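Guides > Table Setup > Mats and Crumb Kits > Section 4: Laying the mat and clearing up

Last updated 10/14/26

4. Laying the mat and clearing up

Okay, you've got your Luvia table mat out of the tube and you're ready to put it to work. I've been using mine for pretend-bakery afternoons with the kids, for craft glue, and for actual toast when nobody feels like sitting at the real table, and this is the way I set it up every single time. Hyun-seo Wi tried the steps with a brand-new mat in September and I fixed the parts that tripped her up, so thank you, Hyun-seo!

Before you start

You'll want a tabletop that's at least as big as the mat. The large mat is 900 mm on its short side, so measure first (I didn't, and I ended up with a flap hanging over my knees all through lunch). If your table is smaller, the Skistlow mat in Section 2 is the one you're after.

Laying the mat

1. Wipe the table with a barely damp cloth and let it dry all the way. Water trapped underneath makes the mat slide, and it can leave a mark on painted tops.

2. Unroll the mat with the matte side facing up. It'll try to curl back on you. Let it, then roll it the opposite way, loosely, and leave it like that while you make a coffee.

3. Lay it flat and smooth it from the middle out with both hands. Don't tug on the corners.

4. Line up one straight edge with the edge of the table closest to you. I like to leave a bit of bare table at the back and along one side — it's handy for a drink, and you get something to grip when you lift the mat off.

5. Press down all four corners. If one pops up, put a heavy book on it overnight.

Note: A faint crease is normal in a mat that's been folded. Mine has had one for ages. It fades some with use, but please don't iron it.

Caution: Keep hot pans and baking sheets off the mat. It's made for play and light snacks, and heat will warp it for good.

Setting out the crumb kit

The Kerr dustpan and brush are sold as a pair, and I keep them on the mat the whole time we're playing. If they're in a drawer, the crumbs end up on the floor.

6. Set the dustpan down flat with the handle toward you and the open side of the scoop facing away.

7. Put the brush where your sweeping hand will find it. I go right below the dustpan, with the two handles in line.

8. Place the toy food off to one side so there's room to sweep.
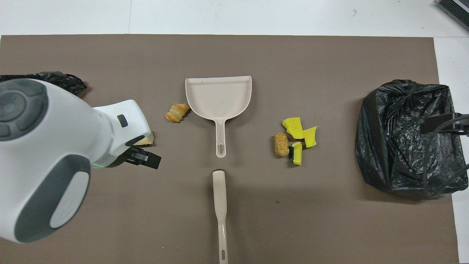
Toy croissant and beige dustpan on the mat, with the brush handle just below.

Sweeping up

9. Pick up the toy food first, every piece. Small bread pieces love to ride along into the dustpan and then into the trash, and I've fished more than one back out.

10. Hold the dustpan firmly against the mat and sweep toward it with short, light strokes. Long strokes send crumbs flying!

11. Turn the dustpan a little and go over the same spot again from the side. You'll get that thin line of dust that always stays behind.

12. Empty the dustpan, tap it against the inside of the can, and hang it up by the slot in the handle.

Caution: The brush is for dry messes only. For yogurt, glue or anything sticky, use a cloth and skip to Section 5.

Note: If a few specks cling to the dustpan, that's just static. Rinse it under the tap and let it air-dry.

Stamatia Manolakis wrote in to ask if the mat can stay down all week. Sure it can, but lift it once in a while and wipe under it. Mine went a month and the underside was pretty grim.

Related sections
Section 2: Choosing a mat for a small table (Skistlow)
Section 3: Unpacking and airing out
Section 5: Sticky spills and stains
Section 6: Storing toy food in the Nekow bin
Replacement brushes for the Kerr crumb kit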